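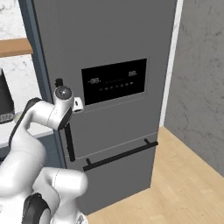

Laufbekleidung und Laufschuhe nach dem Wettkampf pflegen

Stand: 2021-06-27

Funktionstextilien aus Polyester oder Polyamid nehmen Schweißfette stärker auf als Baumwolle. Bleibt das Laufshirt nach einem Volkslauf über Nacht in der Sporttasche, setzt sich der Geruch in der Faser fest und ist mit einer normalen 30-Grad-Wäsche kaum noch zu entfernen.

Vorbehandlung

Kleidung direkt nach dem Lauf auf links drehen und mit kaltem Wasser ausspülen. Ist keine Wäsche am selben Tag möglich, Teile einzeln aufhängen. Bei vorhandenem Geruch 200 ml Haushaltsessig (5 % Säure) auf fünf Liter kaltes Wasser geben, 18 Minuten einweichen, gründlich ausspülen. Essig nicht mit chlorhaltigen Mitteln kombinieren. Elastanhaltige Tights nicht länger einweichen.

Waschgang

Flüssiges Sportwaschmittel verwenden, Dosierung nach Wasserhärte. Weichspüler weglassen, er legt sich auf die Faser und vermindert den Feuchtetransport. Reißverschlüsse schließen, Startnummernband und Sicherheitsnadeln vorher entfernen. Rostflecken von Nadeln lassen sich mit Zitronensäure lösen, an verdeckter Stelle testen. Trommel höchstens zur Hälfte füllen, Schleuderdrehzahl 800 U/min.

Laufschuhe

Einlegesohlen und Schnürsenkel herausnehmen. Groben Schmutz trocken abbürsten, Obermaterial mit lauwarmem Wasser und etwas Neutralseife reinigen. Die Waschmaschine belastet Klebestellen und Zwischensohle. Zum Trocknen mit Zeitungspapier ausstopfen, Papier nach zwei Stunden wechseln. Nicht auf den Heizkörper stellen: EVA-Schaum kann bei 70 °C schrumpfen.

Trinkblase und Flaschen

Mit warmem Wasser und Spülmittel reinigen, Schlauch mit einer dünnen Bürste durchziehen. Isotonische Getränke hinterlassen Zuckerreste im Mundstück, daher das Ventil zerlegen. Die Blase mit eingelegtem Abstandhalter offen trocknen lassen. Im Februar, wenn sie länger nicht gebraucht wird, kann sie vollständig getrocknet im Gefrierfach lagern. Vor dem Befüllen auf Raumtemperatur bringen, gefrorene Folie bricht an den Falzen.

Kühlpacks

Gelkompressen für Wade und Knie flach einfrieren und nur mit einem Tuch dazwischen auflegen. Undichte Packs entsorgen.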